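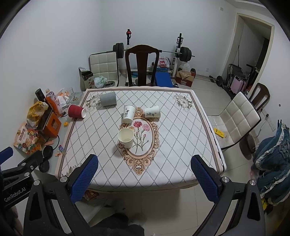

Leonidas Politis

Right, so I'm looking for people who'll let me listen to them talk about tea. If you've ever stood in a kitchen while a grandparent told you off for stirring the wrong way, keep reading, because I'd love to have you in this.

I've been recording oral histories on and off since my thirties, mostly with retired wharfies and market gardeners, and this one has been sitting in the back of my head for years. It's called the Totarari Project, after the street I grew up on in Nulport, where every second house had a kettle going from five in the morning and you were considered rude if you walked past the gate without stopping. I want to collect the tea and coffee habits of people who live in Nulport now, or who used to, and put them together as a set of audio pieces and a small printed book.

My colleague on this is Rachid Amrani. He's handling the recording gear and most of the editing, and he does a much better job of both than I do (I once lost an entire interview under the sound of a fridge). Rachid speaks Arabic and French, I speak Greek and a bit of Italian, and we've got some money set aside for interpreters if you'd be happier in another language. Please don't let English put you off. Some of the best stories I've ever recorded were told in a language I could only half follow at the time.

Who are we after? Pretty much anyone over 18 with a connection to the town. You don't need to be an expert and you certainly don't need a fancy teapot. I'd be just as pleased to hear from a nurse who's lived on teabags and night shifts for twenty years as from somebody whose family has been roasting their own beans since before the war. Shift workers, please do get in touch, we can meet at odd hours. I'd also really like a few people who can't stand the stuff and have had to get through a lifetime of being offered it.

We have room for 24 people altogether. At the time of writing 8 of those spots are taken, mainly by folks from the Flindholm end of town, so I'm especially keen on anyone from the harbour side or the new estates out past the rail yards.

What you'd be signing up for is one long chat, usually a bit under two hours, at your own place or in the back room at the Zerouali bakery on Ferry Road, which closes to customers at three and is lovely and quiet after that. I'll have a loose list of things to ask but I nearly always wander off it. Who taught you? What did the cups look like? Who got served first, and was there ever a blue about it? If you've got old photos, a recipe, a tin, a tablecloth that only came out for visitors, bring it along and we'll talk about that too. Later on there's a second, shorter visit where you listen to the edited piece and tell us what you want changed or cut. Anything you want out comes out, no argument.

There's also a group afternoon in August for everybody who takes part, with family welcome, where we'll play a few of the pieces and eat too much. That one's optional. I know plenty of people who'd rather have a tooth pulled than hear their own voice through a speaker.

Now, money. We've got a small community arts grant of $3,708, and after printing and interpreters there isn't a fortune left over. Each person gets a $50 grocery voucher at the first visit, plus bus or taxi fares if you come to us, and two copies of the book when it's done. I wish it was more.

You keep the rights to your own story. We'll ask you to sign a form saying how we can use the recording, and you can go by your first name, a made-up name or none at all. You can also pull out any time before the book goes to the printer.

If you're interested, ring the bakery and ask for me, or leave a note in the box on the counter with your name, a phone number and the best time to call. You can put yourself forward or dob in a neighbour, as long as you've asked them first! I don't need a CV or a letter, just a line or two about what you drink and who you first drank it with. I'll ring back within 4 days, and if I don't, try again, because I've probably lost the bit of paper.

First chats start the week after this goes up, and we'll keep going until the spots are full.

Leonidas
February 17, 2025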